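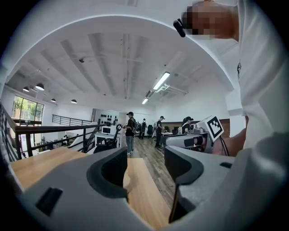
가정에서 하는 사기 피해 예방과 증거 보존 요령

계좌 이체 사기, 중고거래 사기, 명의 도용은 신고 시점보다 자료의 상태에 따라 처리 속도가 달라지는 경우가 많다. 이 페이지는 집에서 준비할 수 있는 기록 관리 방법과 피해 발생 직후의 조치 순서를 정리한 것이다. 법률 자문을 대신하지 않는다.

1. 평상시 준비

금융 서류는 기관별로 나누지 말고 연도별로 먼저 나눈 뒤 그 안에서 기관별로 묶는다. 조사 과정에서 요구되는 자료는 대개 특정 기간의 거래 전체이며, 기관별로만 정리해 두면 같은 기간을 여러 번 뒤져야 한다.

계좌번호, 카드사 분실 신고 번호, 통신사 고객센터 번호는 종이 한 장에 적어 서류함 안쪽에 붙인다. 휴대전화에만 저장하면 기기를 잃어버리거나 원격 제어를 당했을 때 확인할 수 없다. 비밀번호와 보안카드 번호는 이 종이에 적지 않는다.

신분증 사본을 제출할 때는 사본 위에 제출처와 용도를 적는다. 주민등록번호 뒷자리는 제출처가 법적 근거를 제시하지 않는 한 가린다. 수정 테이프는 뒷면에서 빛을 비추면 글자가 보이므로, 가린 뒤 다시 복사한 것을 제출한다.

2. 서류 파쇄

택배 송장, 카드 명세서, 보험 안내문은 버리기 전에 파쇄한다. 세로 절단 방식은 조각을 이어 붙이기 쉬우므로 교차 절단 방식을 쓴다. 파쇄기가 없으면 이름과 번호가 적힌 부분만 잘라 물에 불린 다음 뭉쳐서 버린다. 감열지 송장은 소독용 알코올을 묻히면 글자가 흐려지지만 완전히 지워지지 않는 것도 있으니 결과를 확인한다. 알코올은 화기 없는 곳에서 창문을 열고 쓴다.

3. 대화 기록 보존

메신저 대화는 화면 캡처와 내보내기 파일을 둘 다 남긴다. 캡처에는 상대방 프로필, 날짜 구분선, 시각이 포함되어야 한다. 긴 대화는 앞뒤 화면이 두 줄 이상 겹치도록 찍는다. 겹치는 부분이 없으면 중간이 빠졌다는 지적을 받을 수 있다.

상대방을 차단하거나 대화방에서 나가는 것은 보존을 마친 뒤에 한다. 일부 메신저는 대화방을 나가는 즉시 기록이 삭제된다.

통화 녹음 파일은 원본을 편집하지 않는다. 잡음 제거나 구간 자르기가 필요하면 복사본으로 작업하고, 원본은 파일명도 바꾸지 않은 채 별도 폴더에 둔다.

4. 파일 이름과 목록

복사본의 이름은 날짜, 상대방, 내용 순으로 붙인다. 목록표는 다음 항목이면 충분하다.

번호
생성 일시
자료 종류
원본 위치
관련 금액
비고

이 방식으로 정리한 사례에서 자료가 374건이었는데, 목록표를 인쇄하니 18쪽이 나왔다. 이 정도 분량이면 목록표 맨 앞에 한 쪽짜리 시간순 요약을 붙인다. 요약에는 감정이나 추측을 적지 않고 일시, 행위, 금액만 적는다.

5. 저장 매체

자료는 서로 다른 매체 2개에 저장한다. 하나는 집에, 하나는 가족의 집이나 직장 사물함에 둔다. USB 메모리는 장기 보관용으로 적합하지 않으므로 해마다 12월에 새 매체로 옮기고 파일이 열리는지 확인한다. 보관 장소의 상대습도는 40% 안팎이 무난하며, 욕실 옆 수납장과 베란다 창고는 피한다.

6. 피해를 알았을 때의 순서

가. 송금한 은행과 입금된 은행에 지급정지를 문의한다. 전화는 기기 감염이 의심되면 다른 사람의 것을 쓴다.
나. 통화한 시각과 접수번호를 적는다.
다. 의심되는 앱을 바로 지우지 말고 비행기 모드로 바꾼 뒤 설치 화면을 다른 기기로 촬영한다.
라. 경찰에 신고하고 접수 확인 서류를 받는다.
마. 은행에서 요구하는 서류를 기한 안에 제출한다. 기한은 접수할 때 직접 물어 적어 둔다.

지급정지 대상이 되는지는 사기 유형에 따라 다르다. 물품 거래 사기는 즉시 정지가 되지 않을 수 있으므로 은행 답변을 그대로 기록해 둔다.

7. 공무원이나 수사관을 자칭하는 연락

수사기관은 전화로 송금이나 앱 설치를 요구하지 않는다. 소속과 이름을 받아 적고 전화를 끊은 다음, 기관 대표번호를 직접 찾아서 건다. 상대가 알려 준 번호나 문자에 들어 있는 링크는 쓰지 않는다. 집으로 방문한 경우에는 문을 열기 전에 신분증 제시를 요청하고, 같은 방법으로 대표번호에 확인한다.

현금이나 카드를 문 앞에 두라는 요구, 가족에게 알리지 말라는 요구에는 응하지 않는다. 이미 전달했다면 시각과 장소를 적고 현관 인터폰과 주차장 영상의 보관 기간을 관리사무소에 당일 문의한다.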